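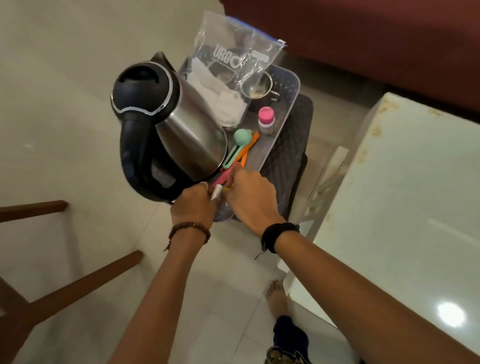

Photo: Sanavex / Mulcahy Household Review

Small Things, Kept Together

The household inventory published by the Droltholm Institute for Domestic Studies in December devotes its longest chapter to a subject that most home-management literature passes over in a paragraph. The chapter concerns the mixed container: the tray, basket or drawer in which objects of very different purposes come to live side by side. An electric kettle may share a clear plastic tray with brightly colored utensils, a small steel cup with its spoon, and a zip-top bag of white cloth or gauze. Each of these has a category of its own in a store catalog. At home the categories give way.

Ok-hee Shim, who directed the study, spent two winters visiting households in and near Brernidstead, a town chosen for its even mixture of old row houses and newer apartments. Her staff recorded what was set out on sofas, tables and floors during the course of a sorting session, and where each item was put at the end of it. The printed report runs to 26 chapters and an appendix of floor plans.

"We had expected people to begin with the large pieces," Ms. Shim said in an interview at the institute's reading room. "In most homes they began with whatever was smallest. The kettle could wait. A little bottle with a bright cap could not, since it was the thing most likely to roll under the furniture."

The report draws a distinction between items that hold their own shape and items that must be given one. Kettles, cups and jars belong to the first group. They can be stood upright or laid on their sides, and they determine how much room is left for everything else. Cloths, pads, cords and liners belong to the second, and it is this group that accounts for most of the disorder observed in shared containers. A soft item placed loose among hard ones tends to be pushed to the bottom, where it is forgotten and replaced with a new purchase.

For this reason the zip-top bag receives unusually close attention. The study's authors recommend clear bags over opaque ones for any cloth kept near cooking equipment, and they favor a colored zipper track, which is easier to find by eye along the edge of transparent film. Bags with a slider were preferred by older participants and by those with limited strength in the fingers.
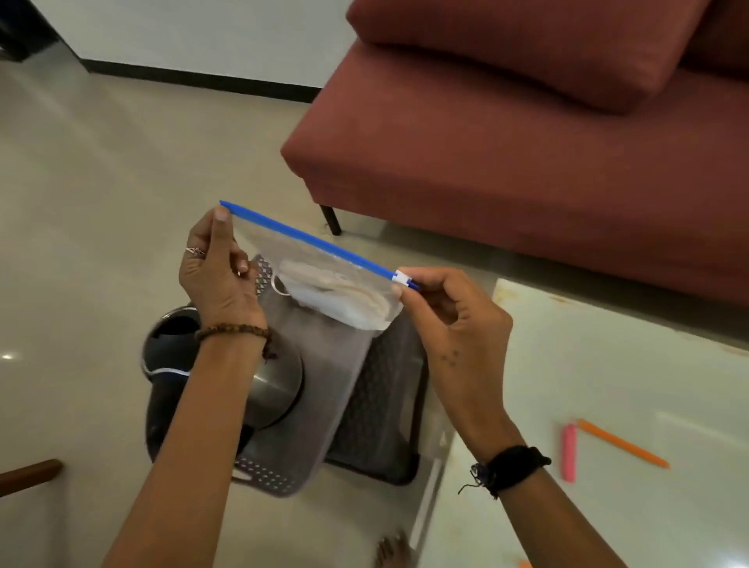

A single folded item to a bag was the arrangement most often maintained over the full period of the study. Households that placed several cloths in one bag generally returned to loose storage within 10 weeks. The authors attribute the difference to the effort of refolding, which few participants were willing to undertake more than once.

The second half of the chapter is given to laundry baskets, which the institute regards as the most adaptable container in general use. A perforated plastic basket allows air to circulate, can be carried by cutout handles, and may be lined with a thin bag when its contents are fine enough to catch on the openings. The report cautions against leaving a lined basket in place for long periods, as the liner defeats the purpose of the perforations.

Sinéad Lynch, who edited the volume, notes that the floor was the working surface in a majority of the sessions. Hard tile was preferred to carpet. Sofas served chiefly as a boundary, and participants tended to sort toward them, with finished items moving closer to the front edge of the seat. Slender objects were the last to be collected in 6 of the homes visited, and several were found again on a later visit, in the same position.

The institute makes no recommendation as to how many mixed containers a household should keep. It does advise that each be emptied completely twice a year, that liquids be removed from cups and small vessels before they are put away, and that cords be coiled separately from cloth.

A shorter edition of the report, intended for public libraries, is in preparation. Requests for the floor plans may be addressed to the Droltholm publications office.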